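Skusen Wrestling Hall
Visitor and Ticket Holder FAQ
Last updated: 2018-10-06

The following answers apply to all live wrestling events presented by Noveo Wrestling at the Skusen Hall. Ticket holders are asked to read them before contacting the box office. Terms printed on the ticket take precedence if there is any difference.

Tickets and Seating

How many seats does the hall have?
The hall is licensed for 1,164 seated guests on wrestling nights. This figure includes ringside, the lower tier and the balcony. Standing room is not sold.

How do I buy tickets?
Tickets are sold through the box office window on Rameck Street and by telephone. The window is open on weekday afternoons and from noon on event days. Payment may be made by cash or card. Personal checks are no longer accepted.

What is the ticket limit?
Each household may buy up to eight tickets per event. Groups that need more should write to the group sales desk, which is managed by Hala Slaoui. Group orders must be paid in full before seats are assigned.

Are tickets refundable?
All sales are final unless an event is canceled. If an event is moved to a new date, the original ticket remains valid for that date. Refunds on a moved event may be requested up to two weeks after the new date is announced.

Will the wrestlers I came to see be on the card?
The card is subject to change. Wrestlers are sometimes withdrawn on medical advice, and a substitute may be named as late as the opening bell. A change to the card, including the main event, does not entitle the ticket holder to a refund.
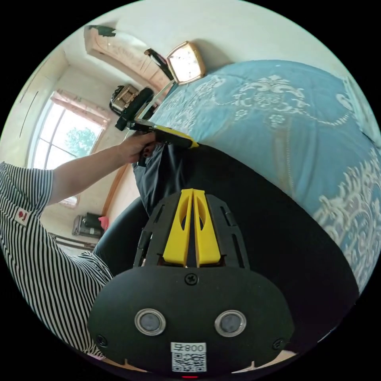 Yellow-fingered gripper with its numbered label.

Arriving at the Hall

When do the doors open?
Doors open one hour before the first match. Holders of ringside tickets may enter 15 minutes earlier through the Rutkowska Entrance on the north side of the building.

Is parking available?
The lot behind the hall has 900 spaces and is filled in order of arrival. Spaces cannot be reserved, except for vehicles showing a valid disability permit. Overnight parking is not allowed, and vehicles left after the lot closes may be towed at the owner's expense.

What may I bring inside?
Small bags, coats and empty plastic bottles are permitted. All bags are searched. The following may not be brought into the hall:
Glass bottles and cans
Folding chairs, ladders, canes and other props
Replica championship belts with loose metal plates
Laser pointers, air horns and whistles
Outside food, except for medical or infant needs

May I bring a sign?
Yes. Signs must be made of paper or poster board and must be no wider than two feet. Poles and sticks are not allowed. Staff will remove any sign that is obscene, that advertises a business or that blocks the view of other guests - including guests in the balcony, where the front rail must be kept clear.

Conduct During Matches

May I touch or speak to the wrestlers?
Guests may cheer and boo as they wish. Guests may not reach over the barrier, throw objects or enter the ringside area at any time. Some wrestlers will offer a hand to the front row during their entrance, and this is at their choice. Any person who crosses the barrier will be removed from the hall and barred from future events.

What happens if a match moves into the crowd?
Ushers will clear the section. Please leave your seat at once, take small children with you and return only when told to do so. Personal items left on seats are left at the owner's risk.

Are events suitable for children?
Regular events are planned for a general audience. Children under two are admitted free if seated on an adult's lap, although lap seating is not allowed at ringside. The December tag team tournament runs late, and families may prefer the afternoon session.

Autographs and the Guest House

How do autograph sessions work?
Sessions are held in the east lobby before the event. A separate wristband is required and is issued with the ticket at the time of purchase. Each guest may have two items signed. Photographs with the wrestlers are taken only if time permits.

Can I stay near the hall?
Skusen Guest House is a short walk from the main entrance and offers a reduced rate to ticket holders. Rooms must be booked directly with the guest house, and the ticket must be shown at check-in. The hall does not handle reservations, room changes or complaints about lodging.

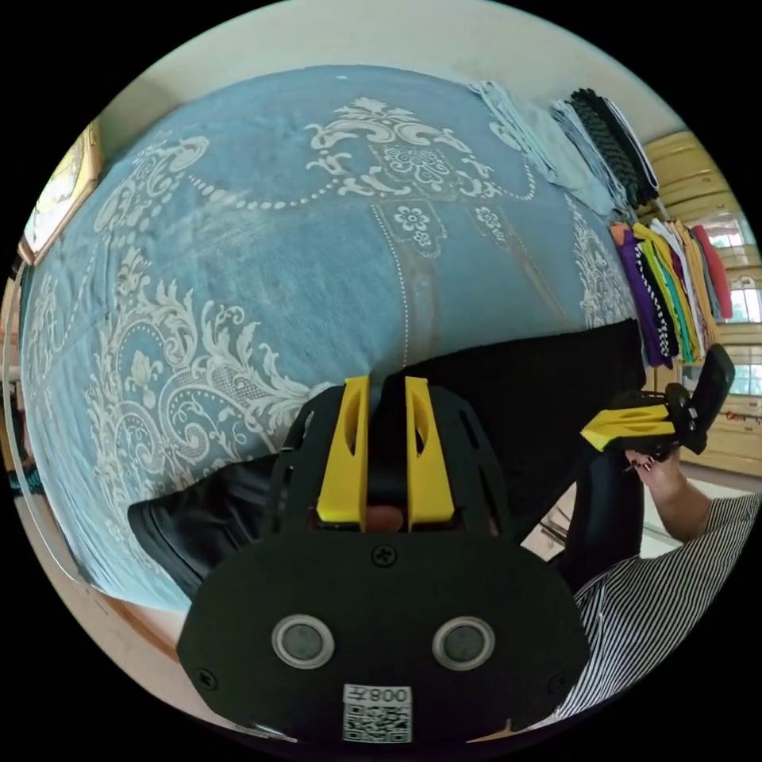 Pale blue bedspread with a white damask pattern.

Do wrestlers stay at the guest house?
The hall does not give out information about where performers are staying. Guests are asked to respect the privacy of wrestlers, referees and crew away from the ring.

Training and Tryouts

Does Noveo Wrestling hold open tryouts?
Tryouts are held twice a year - by application only. Applicants must be at least 18, must provide a recent letter from a physician and must sign a release. Applications are reviewed by Shaimaa Chraibi, Head of Training. Applicants who are not selected may apply again after 12 months.

Is experience required?
Prior experience in amateur wrestling, gymnastics or a similar sport is helpful but is not required. Applicants should be able to complete a basic fitness test, which is described in the application packet.

Can I watch a training class?
Classes are closed to the public.

Lost Property

Items found in the hall are kept at the box office for 30 days. Claims must be made in person, with identification.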